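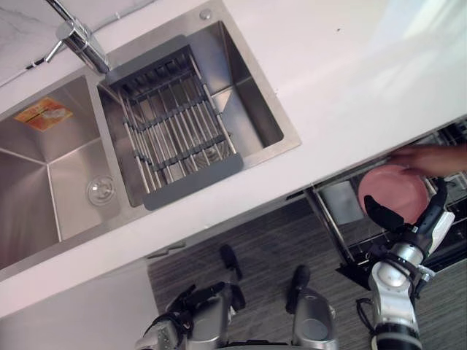 A pink plate between a hand and a gripper, over the open dishwasher.

Kitchen robots at Plunberg

The kitchen robots at Plunberg are a pair of two-armed machines that share the dishwashing and putting-away work in the staff kitchens of the Plunberg office building in Berthorpe. I've been keeping this page going for the town's workplace wiki since the robots came in, and I worked in the downstairs kitchen for a good while before that, so you're getting the dry facts and my own two cents mixed together. Anyone who remembers a date or a name better than I do, please go ahead and edit!

Background

Plunberg does billing and records for other companies, and most of the people in the building sit at desks. The kitchen crew was always small. Under the old arrangement we cleared the tables, carried everything back, rinsed, loaded, unloaded, dried what the machine left damp, and stacked it all up again before lunch. The cooking was the part people signed up for. The dishes were the part that ate the day.

The idea of bringing in robots came from Clerine, the contractor that runs the kitchens. Clerine had been losing people from the early shift (it starts at 5:30 in the morning, so no surprise there) and couldn't fill the gaps. The first machine arrived in June, and the second came after the summer, once the first had stopped getting stuck on the floor mats.

The robots are officially called Kitchen Unit A and Kitchen Unit B. Everyone calls them Lefty and the Other One.

The Tanabe method

The way the robots are worked into the day goes by the name Tanabe, after Tsutomu Tanabe, who was kitchen lead when they were brought in. You'll hear people say "we do it Tanabe here," meaning the person and the robot stand at the same sink and pass things between them. Clerine's first plan had the robot working alone behind a yellow line with the crew on the other side of the room. Tsutomu tried that for two weeks and then peeled the yellow tape up himself.

His rule is pretty simple. The person decides and the robot carries. A person looks at a plate, sees whether it needs a scrape or a soak, and hands it over or takes it back. The robot holds it, moves it, and puts it where it goes. Plates are passed over the open dishwasher with the rack pulled out, and you keep your grip on the rim until the gripper has closed on its side. Then you let go. New people always let go too early, or else they hang on like they're in a tug-of-war, and the robot will happily wait there all morning.

The sinks

The staff kitchens were not rebuilt for the robots, and I think that's worth writing down because visitors always ask. They have regular home-style fittings: a double sink in stainless steel, a white countertop, white cabinets underneath, and a dishwasher right beside it all. A rack that stretches across the narrower basin takes whatever needs to air dry. Clerine offered a bigger sink and a conveyor, and the crew voted for keeping what they knew.

A few small habits did change. The countertop gets kept clear now, where it used to be buried in coffee mugs by ten. Knives never go in the sink. Glasses stay with people, full stop. The robots can pick up a glass well enough, but the thin ones made everybody so nervous that no work got done while it was happening.

What changed for the crew

Nobody on the crew was let go, which was the first thing we all asked about. Clerine put it in writing before the first machine was unpacked. What did happen is that two early-shift openings were never filled, and people who had been hoping to get a cousin or a neighbor hired were sore about it, and some of them still are. I'd be telling half the story if I left that out.

The early shift itself moved to 7:00. A robot now empties the dishwasher before anybody gets in, and a person checks the shelves afterward. For those of us with kids this was huge. I had breakfast with mine on a workday for the first time in years, and I burned the toast from lack of practice.

My wrists are better, too. Loading the low rack means bending and twisting all day long, and most of that has gone to the robots. Standing still is the new complaint. When you work the handoff you're on one spot for a long stretch, and your feet let you know it. The gray mats by the sinks helped some. Tsutomu also set up a swap, so you do a turn at the sink and then go out on the floor or help with prep.

The talk changed as well, and I didn't see that coming. Two people doing dishes will gossip. A person and a robot doing dishes is a quieter business, and there were folks who really missed the chatter. We've since moved the vegetable prep table closer to the sinks so there's somebody to talk to, and that has done more for the mood than anything Clerine sent over.

Pay and job titles

Crew members who pass the handoff training get the title of kitchen operator, with a bump in pay. The training takes 20 hours, spread out over regular shifts, and it covers the stop button, the handoff itself, cleaning the grippers, and what to do when an arm quits halfway through a move. (Answer: take the dish if it comes away easily, and if it doesn't, press stop and call.) There was an argument over whether the title should come with more money than it does. There still is.

The tally sheet

Tsutomu kept a paper tally taped inside a cupboard door for the first month with both robots running. It counted dishes that went through a handoff and dishes that got broken. The final figures were 1,398 passed and 2 broken. One of the broken ones was a soup bowl I dropped myself, with the robot nowhere near it, and I have asked for the sheet to be corrected. It's still up there.

Clerine has its own numbers, which are collected by the machines, but they aren't posted where the crew can see them. Getting those shared has come up at more than one staff meeting.

Complaints and open questions

Speed is the big one. A person in a hurry can load a rack faster than a person and a robot together, and after a big lunch you can feel the line backing up. On those days the crew will often park the robots and do it the old way, then let them handle the unloading later. Clerine isn't crazy about this. Tsutomu allows it.

The second complaint is who gets blamed when something goes wrong. The written procedure says that the operator is responsible for the handoff, and plenty of us feel that's a lot to hang on one person when the other half of the handoff is a machine. A new wording is being worked on.

The third is noise, and it comes from the office people who eat close to the kitchen door. The arms make a soft whine when they lift. I've stopped hearing it.

Current use

Both robots are in daily use. Lefty works the downstairs kitchen and the Other One is upstairs, where the lunch crowd is smaller. Tsutomu Tanabe has moved over to training and goes between the two floors. Pots and baking trays are still washed by hand, and there's a sign-up sheet for that by the pantry.

See also: Berthorpe workplaces; Clerine; Staff kitchens, early shift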